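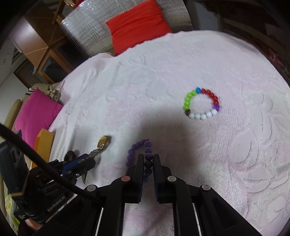 Saturday, August 15, 2026

My job title changed in February. I used to be a returns associate, and now I am a returns associate with "demonstration" in parentheses. The parentheses did not come with a raise.

I work at Zitham, in the Trulstead building, where the small stuff comes back. Bracelets, watches, hair clips, the occasional single earring with a furious note. If you have ever bought a beaded bracelet online at midnight and regretted it by breakfast, there is a fair chance I have picked it up, looked it over and put it in a tray. I was good at this. I had 2161 shifts' worth of fingertips before anyone suggested I do it with something else.

The something else is a pair of hand-held grippers. You hold one in each hand and do what you would normally do, only slower and with a worse attitude. A camera records every bit of it, and the recordings go upstairs to a project called Huttunen, which is meant to end in a machine that sorts soft, slippery and annoying items by itself. Boxes were solved years ago. A string of beads was apparently left for last, and I can see why. Pick up a bracelet at one bead and the rest of it makes its own plans.

My first week I dropped everything. Watches were all right if I went for the band, but the beads rolled out of the jaws like peas off a fork. Every fumble counts, they told us, because the machine needs to see mistakes too. I have never been so valuable.

We practice on household surfaces as well as on the steel benches, so a chunk of my working day is now spent leaning over plush blankets. The thinking is that fabric gives, and the jaws have to learn how far to press before they come up with a mouthful of fluff. I have strong opinions about pile depth now. I did not have these in January and my family misses that version of me.

What has changed for the rest of the floor is harder to joke about, though we try. The target is 4000 recorded picks before the next review, and the people on demonstration are off the line while they do them. So the line is short. The ones still on it are picking up our trays and watching us through the door, playing with bracelets on a blanket, teaching a machine to take the job they are currently doing twice as much of. I would be short with me too. The break room has divided itself over who gets the chairs by the window.

The meetings say nobody is being replaced. The phrase is "moved up the value chain," and I have asked where on the chain the chairs are. Two people from the old packing side were retrained last year on the Trukitz labelers, and they will tell you it was fine. The labeler jams, they unjam it, and the pay is the same. They also say the day is longer when you are waiting for something to go wrong. I think about that one a lot.

I will admit to some pride. It took me 40 tries to learn to lift a bracelet by its knot and lay it down so it stays a circle, and the first time I managed it I looked around for someone to tell. There was only the camera. Upstairs they later sent a note calling that clip "very clean," and I have read the note more often than I would like.

But my hands are odd now. At home I reached for a teaspoon the other night with my thumb and two fingers held out stiff, as if there were hinges in them. I brought it down from above, very straight, paused, closed and lifted. Textbook. My daughter asked what was wrong with my arm - I said I was working.

I am back on the line for the last week of the month, with bare hands and the big trays, while somebody else takes a turn with the grippers. I have asked for a seat by the window. They are looking into it.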